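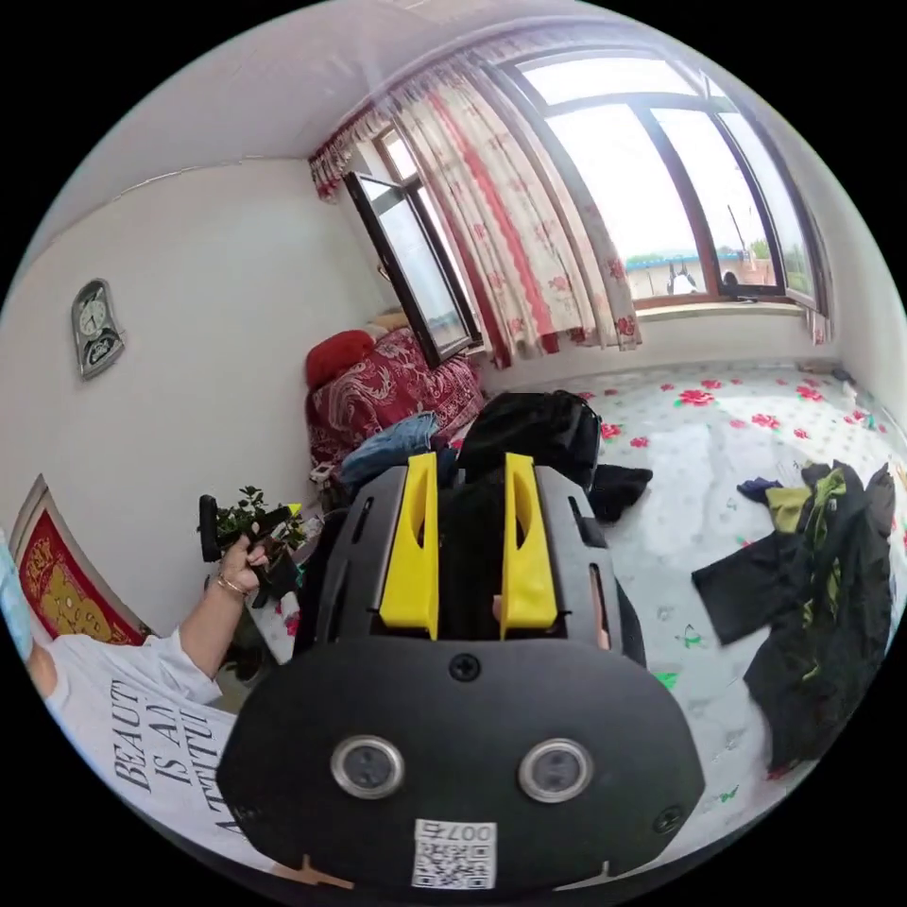 Yellow fingers, black housing, silver-rimmed ports

Keeping your pay papers straight at home

I've worked for the Stemberg school district long enough to have a kitchen drawer full of pay stubs, and last August I finally sorted it. My payroll office had shorted me 83 dollars on a step increase and I couldn't find the letter! So, a few things I do now.

Keep step and grade letters in their own folder, newest in front. Pay stubs go in a plain accordion file by month – mine is a Kutier, but any old one works. Write your leave balance on the outside in pencil and change it every payday. 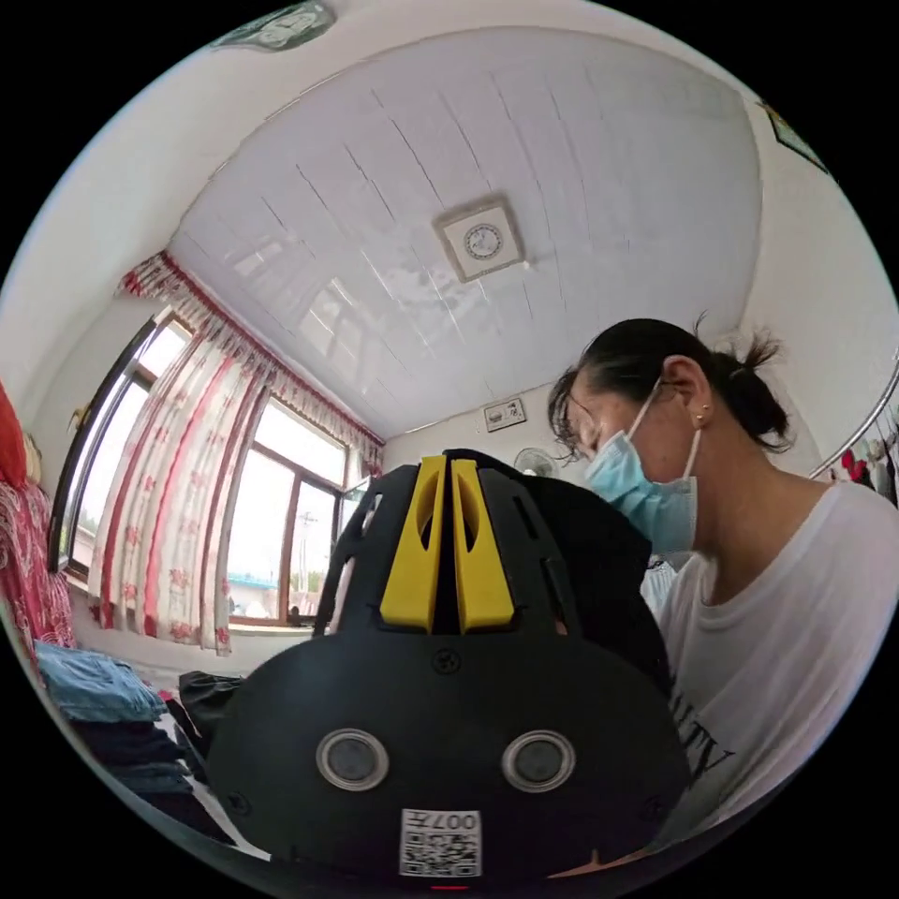
If a stub looks off, circle the line right away and clip a note to it, or you'll forget what bugged you. My friend Ourania Antoniadis tapes her pay schedule inside a cabinet door, next to the measuring cups, and I copied her (sorry, Ourania).

When a raise is paid late, work out the back pay yourself before you call. I had more than 40 stubs to go through and it took one evening and a pot of tea. Thermal paper fades, so photocopy those travel receipts the same week you get them.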